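Print | E-mail

August 24, 2025

Sourdough / flour trial, entry for the Romdale batch. In on a Sunday as the starter wouldn't wait.

Fed both starters 8 am. Rokura flour in jar A, Swati wholemeal in jar B. B already over the rubber band by smoko, A sulking. Same as June really. Femke reckons the Rokura is milled too fine, I reckon it's just old stock. Check the bag date!! 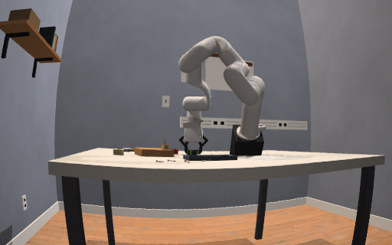

Mixed 2000 g flour total, split into 2 tubs. Salt went in late on tub A (my fault, phone rang). Folded every 30 min til it stopped slumping. Tub B tears if you pull it hard, so go gentle on the last fold. Colour much darker than last time, smells a bit like wet hay. Not unpleasant.

Ellix probe reading high again vs the old glass thermometer. Using the glass one until somebody recalibrates.

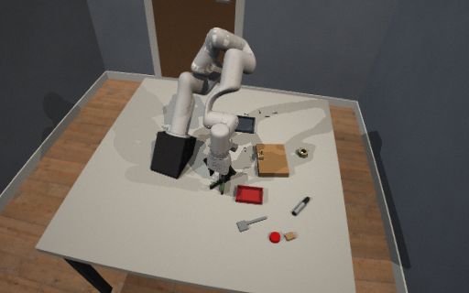
Shaping: A fine, tight skin, no dramas. B stuck to everything. Rice flour in the bannetons next time, not plain. Anouk Segers wants a loaf of each for her tasting on the weekend so dont slice the lot, Femke.

Bake: lid on for the first half, then off. A got a decent ear. B spread, crust good, bottom slightly scorched on the left side where the oven always runs hot. Swap shelves halfway. I write this every time and never do it. 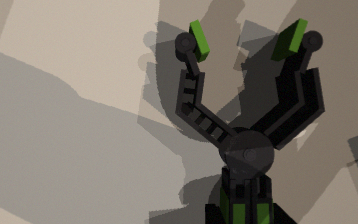

Crumb on A open near the top, tight along the base, probly underproofed. B even all through, bit gummy. Cut too early, was hungry.

To do: order more Swati, less water in B, ask Romdale if they can send the coarser grind. Favourite so far is still B toasted with butter.

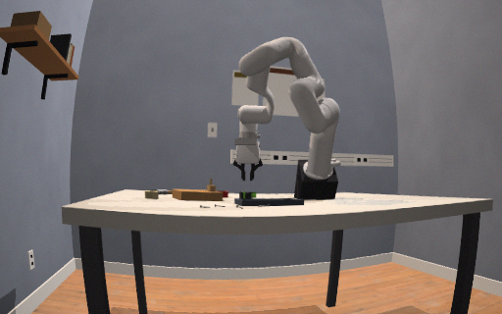
White arm over the table, wooden block and dark tray below.

Starters back in the fridge, lids loose.

Print | E-mail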